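Talk notes: what the arms changed at Drarkau, and for whom. Slot is straight after lunch, so keep the opening short.

**Start**

- Say who we are. Drarkau packs fruit bowls for offices and hotels. Vodari is the small line, Faruvham the big one.
- 86 people on the packing side when we began. Ask for hands: who here has packed on a line?
- The job was one movement, fruit to bowl, all shift. Sore wrists were the main complaint.
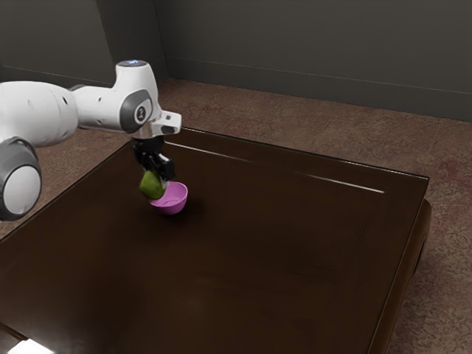 *Page last changed: May*

**The task**

- Pick up a piece, bring it over, let go. Sounds easy. Pears bruise and bowls slide.
- We worked it through in simulation before anything was bolted down at Vodari. Packers sat in on those sessions and were paid for the time.
- They spotted things the engineers missed, mainly how firmly you can hold a ripe pear.
- Pause here. Let people look at the screen.
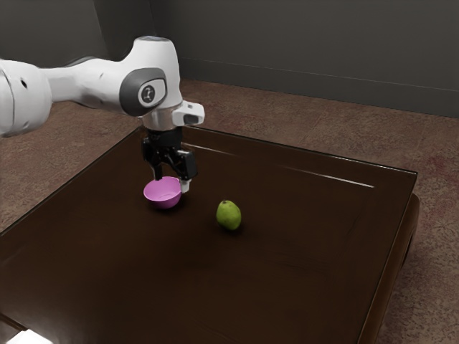 *Gripper at the rim of the bowl, pear on the table.*

**What changed for staff**

- Two packers per shift moved to minding the arms. They clear stoppages, check fruit and log faults.
- No redundancies at Vodari. Be straight about this: agency hours did go down, and those people were not in the room when it was decided.
- Pay went up one grade for minders, after the union asked twice.
- Some people miss the talking. On the old line you stood facing each other. Minders stand further apart and it is a quieter job.
- Training was too short the first time. We doubled it.

**What didn't work**

- The target was set at 200 bowls an hour. Minders were blamed when the arm fell short. We dropped it to 100 and the arguments stopped.
- Verschueren wrote the fault screens for engineers. Packers rewrote the messages in plain words. Read one old message out, then the new one.

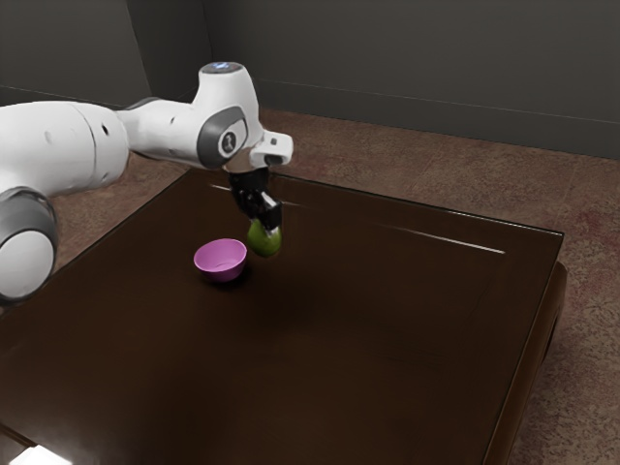 - Same thing with the stop rule. Anyone on the floor can stop an arm and does not have to explain it until the end of the shift. Managers disliked this at first. It stays.
- Faruvham is next. Up to two arms there, and the packers choose which stations.

**If asked about cost:** give the Vodari answer only, Faruvham isn't signed off.

**If short of time:** skip the fault screens, keep the agency point.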